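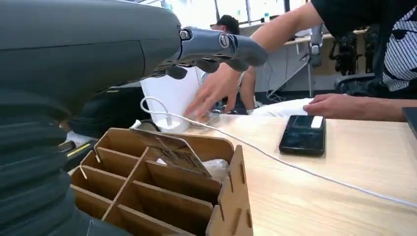 The hand over the table at Molora, with the cardboard organiser in front.

Qiuyue Yao tests household tasks at Molora in Asville. Cables are her least favourite. "A phone is rigid. A charger lead has a new shape every time," she says. Over 100 trials in April, the hand put the charger in the correct compartment in almost half.

Could it tidy a kitchen drawer? "Slowly — and with someone watching." Cloths remain harder still. Her next run has three objects and a time limit.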